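Workshop notebook, September
Entry 54: Powell tower clock, going train and motion work 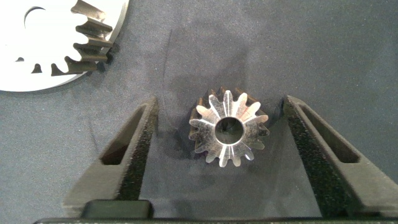
The Powell clock has been received from the stable block at Silura for cleaning, assessment and, where the wear requires it, repair. It is a two-train movement in a cast iron frame, entered in the register under number 3133. The going train was dismantled in the morning and each arbor was tagged before it left the frame. The dial at Silura stands well above the movement, and the drive is taken up to it by a vertical rod with bevel gearing at either end. Bevel work of this kind has short teeth that narrow towards the centre, as on the small bright metal gear on the grey mat, and that taper must be kept in mind when any tooth is dressed. A parallel file will take too much from the inner end. Colleagues are asked to use the tapered slips from the second drawer and to return them afterwards.

Condition on receipt. The frame is sound. Old green paint survives under two later coats of black, and a small area behind the setting dial has been left untouched as a record. The barrel arbor is worn at the rear pivot, and the bush has gone oval in the direction of the line. The centre wheel shows light pitting only. The escape wheel has been topped at some earlier date and is slightly out of round, though within what the pallets will accept. The pallet faces are grooved and will need to be stoned back.

The pendulum rod is of varnished pine with a cast bob. A split runs upwards from the lower ferrule. It has not been glued, pending a decision on whether the rod should be replaced. The suspension spring is kinked and will be renewed in any case.

Cleaning. The brass was soaked in the usual ammoniated solution for 16 minutes, rinsed twice, and dried in warm sawdust. Steel parts were cleaned separately in white spirit. The old grease on the barrel teeth had set hard and was removed with a boxwood scraper. No abrasive was used on the wheel faces, where an earlier repairer has scratched several marks. One reads as a date but the last figure is unclear. These are to be drawn in full before reassembly.

Rear barrel bush. The hole was opened on the Nivo mill after the plate had been clocked from the front bush. The first set-up was abandoned when the plate was found to be rocking on a paint run beneath the left foot. The paint was eased back locally and the plate seated properly at the second attempt. A phosphor bronze bush has been turned and is a light press fit. It has yet to be broached to the pivot.

Correspondence. Silura has asked whether the striking train may be left out of use at night. A silencing lever could be fitted to the existing studs without drilling the frame, and a sketch is in the job folder. The line supplier, Pokard, has confirmed that 276 feet of steel line can be delivered in one length. That is sufficient for both barrels with a margin for splicing. Order not yet placed.

Outstanding:
Broach rear bush and check end shake.
Stone pallets, then test depth in the frame.
Draw scratched marks on the wheels.
Obtain a decision on the pendulum rod.
Strike train to remain assembled until the going train is back in the frame.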